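Courses > Robot Handling Lab > Handouts > Unit 4: Comparing End Effectors
Search this course Go
2024-08-01
By Nathalie Doucette

Unit 4: Comparing hands, wrist cameras and controllers

This handout covers the two lab sessions on end effectors. Read it before the first session and bring it with you. The trial sheets are handed out separately, and you need one sheet per gripper per group.

4.1 What we are comparing

The lab has three end effectors that fit our arms. The first is the Candel two-jaw gripper, which you used in Unit 2. The second is the Gasach suction tool, a single cup on a short spring mount. The third is the Reltix hand, which has several jointed fingers and can be closed one finger at a time or all together.

All three are driven from the Zacharias controller. The controller has a separate profile for each tool. Load the right profile before you power the tool. If you run the hand on the two-jaw profile, the fingers will close at the wrong speed and the controller will report a fault that takes a restart to clear.

The task is the same for all of them: pick one packaged item from a shelf, lift it clear, carry it to the tray and set it down. We score the pick and the set-down separately. A gripper that picks well and then drops the item on the edge of the tray gets a pick and no placement.

4.2 Terms used on the trial sheet

Approach: the move from the start pose to the point just before the fingers, jaws or cup touch the item.

Pregrasp: the shape of the tool at the end of the approach. For the two-jaw gripper this is only a width. For the hand it is a set of joint angles, and you should write down the name of the preset you used.

Contact: first touch between the tool and the item. Touching the shelf first is logged as a shelf strike.

Slip: any movement of the item within the grasp after the lift begins.

Regrasp: opening and closing again without going back to the start pose. One regrasp is allowed per trial. A second one ends the trial as a miss.

4.3 Running a trial

Put the item on its mark and send the arm to the start pose. Start the recording, then start the arm. Do not touch the item once the recording is running. If it falls over before the arm gets to it, stop, mark the trial void and run it again.

Each group runs 12 trials per tool. Change the item after every fourth trial so that each tool gets a box, a pouch and a round container. Keep the order of items the same for all three tools – otherwise the sheets can't be lined up afterward.

Speed is set to 70 percent for the approach and stays there until contact. The lift speed is part of the profile and should be left alone.

4.4 Reading the wrist camera

Most of your evidence will come from the wrist camera. It gives a close view of the fingers and a much poorer view of everything else. When the camera is moving, anything fixed to the same wrist stays fairly sharp and the background smears. The hand below is open over a green surface, with the fingertips clear of it, and you can make out the metal at the finger joints. The packaging colors past the fingers have run into streaks, and no label can be read.

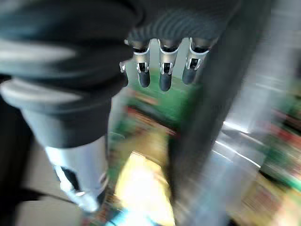 Photo: N. Doucette, Robot Handling Lab. For course use.

A picture like this is good enough for checking the pregrasp. The fingers are spread and the black tips point down, so you can compare the shape against the preset. One finger is mostly hidden behind the blurred shape at left. If the preset calls for all the fingers to be at the same angle, you can't confirm it from one picture with a finger partly covered. Go forward or back in the recording until you have a clear look at it.

It is not good enough for identifying the item. The bright yellow patch near the bottom may be a package or a box, but its outline is gone and the middle of it is nearly white with reflected light. Take the item name from your trial sheet. Don't guess it from color.

It also can't give you a height. The tips are over the green area, and a single view doesn't tell you how far above it they are. Use the pose log from the controller for any distance you quote in your report.

When you choose stills for the report, note the following for each one:

Which fingers are visible in full, which in part, and which are hidden.
Whether the tips are touching anything.
Whether the background is sharp enough to place the item.
The matching line in the pose log.

4.5 Exposure and glare

Glossy packaging and bare metal both cause trouble. A silver surface beside the shelf can put white bands across one side of the picture, and auto exposure then darkens the rest. The black parts of the hand suffer most from this, since they are dark to begin with. Fingertips are the part you need to see.

Run your first four trials with auto exposure on. Then fix the exposure and run the next four. For the remaining trials use whichever setting gave you a usable view of the fingertips at contact, and write down which one it was. A shorter exposure will cut the smearing but also makes the picture darker. If you have to choose, take the shorter one and add the bench lamp.

Check where the lamp reflects before you start. Moving it a little to one side is usually enough.

4.6 Results from the last round

The October groups logged 2,958 trials across all three tools, counting practice runs. That set is in the course folder and you may use it in your report, as long as you keep it apart from your own numbers.

A few points from that set are worth knowing. The suction tool was the quickest on boxes and lost most of its pouches during the lift. The two-jaw gripper had few slips, but it struck the shelf often when items stood close together, because the jaws need room on both sides. The hand was slowest to set up. It did best on round containers, and 28 of its misses came from one group that had the wrong preset loaded for a whole session. Those trials are flagged in the last column. Leave them out of any average and say that you did.

Camera notes in the October set are uneven. Some groups wrote "blurred" with nothing else, and there is no way to tell whether they meant the fingers or the background. Please write which.

4.7 Report

Hand in one report per group, four pages at most. Include a table of picks and placements by tool and item type, a paragraph on each kind of failure you saw, and two to four stills with notes as described in 4.4. End with the tool you would choose for a mixed shelf and the setting you would use for the camera. A choice of two tools is fine if you explain when you would switch.

Reports with a table and no stills will be returned. So will stills with no pose log line.

4.8 Before the next session

Read the Zacharias profile sheet, pages 3 to 6. Check that your group's login works on the controller. Bring the same three items you used in the first session, in the same packaging – a refilled pouch does not handle the way a sealed one does.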